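Gadov Grasp Planner

Software for picking and placing containers with two-finger grippers

Overview

Gadov is the grasp planning module in the Fludside control suite. It takes camera images and finger positions as input and returns a ranked list of grasps that your arm controller can carry out. It was written for benches where the objects are ordinary household items: boxes with clip lids, open baskets, flat panels, bottles. Most of these have no CAD model, so Gadov doesn't ask for one.

The module runs on a standard Linux workstation with a supported graphics card. It can be used alone or together with Sibiya (recording and labeling) and Celta (motion execution). All three share one project folder and one settings file.

Perception

Clear plastic is the hardest material for depth cameras. The sensor often reads straight through a transparent wall and reports the table behind it, or returns nothing at all. Gadov estimates the outline of a transparent object from the color image first and only then fills in the depth. Colored rims, printed labels and shadows on the table are all used as cues.

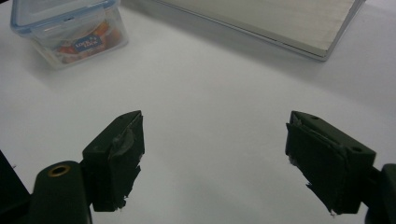

Finger calibration is done from the wrist view and takes one pass per tool. The planner needs to know where the contact surface of each finger is, and that surface is often not the one in the drawing. Fingers get taped for extra grip, the tape wrinkles, and the lower edge starts to fray and hang off, as on both fingers in this view. Gadov fits the finger outline from live images and stores it as a tool profile, so a worn pad can be re-profiled without taking the gripper apart. You can keep separate profiles for the left and right fingers. Clear containers at the far side of the table, like the one with the light blue rim, can be tracked from the same view while the jaws are still open. Objects that run past the image border are marked as partial and get no grasp until more of the outline is in view.

Planning

Grasps are scored on contact area, clearance from nearby objects, and reach. The weights can be changed in the settings file or with sliders in the viewer. The default set works well for rigid boxes. For wire baskets we suggest raising the clearance weight, which keeps the fingers from catching between wires on the way out.

Each planning call returns up to 400 candidates. The viewer shows the top 7, and you can step through the rest with the arrow keys. Rejected grasps stay in the list with the reason for rejection next to them - this is useful when a grasp that looks fine to you keeps getting dropped.

Two-arm planning is included in the standard license. You define the two tools, set which side of the table each one prefers, and mark any shared area. Gadov then plans both grasps together and checks the arms against each other before anything is sent to Celta.

Working from demonstrations

Planning weights can also be fitted from recorded demonstrations. Sibiya imports sessions made with hand-held grippers, lines up the head and wrist views, and finds the points where the fingers close and open. You confirm or move those points on a timeline. Sessions with one gripper or two are both supported. 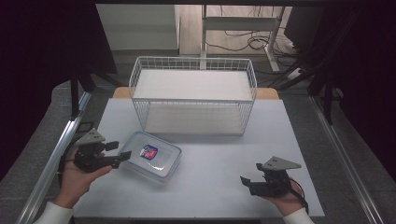 Head view with two hand-held grippers, a clear lidded container and a white wire basket.

The starter library that comes with Gadov has 1,465 labeled demonstrations, mostly of containers, baskets and flat items on a plain table. You can add your own to it or leave it out completely. White objects on a white table are well covered, and so are scenes with floor clutter and cabling behind the work area. Outdoor scenes are not covered.

What you get

Gadov planner and viewer
Tool profile editor
Starter demonstration library
Python and C++ interfaces
License for 2 workstations
Email support and updates

Requirements

One color camera per wrist, plus one overhead or head camera for two-arm work. A depth camera is recommended for opaque objects but not required. Cameras must be time-synced; the sync check in Sibiya will tell you if they are not. Grippers must report finger opening, either through a driver or through markers the cameras can see.

Current release

The current release is dated 15th August. It adds per-finger tool profiles and fixes a fault where the viewer closed when a project folder was renamed. Tool profiles from older releases open without changes. Suction tools are not supported yet - a first version is planned for December.

Ordering

Gadov is sold as a download. The license key arrives by email after payment. To move a license to another workstation, release it from the old one under Settings, License, then enter the same key on the new one. For quotes covering more than two workstations, use the contact form and include the gripper model you plan to use.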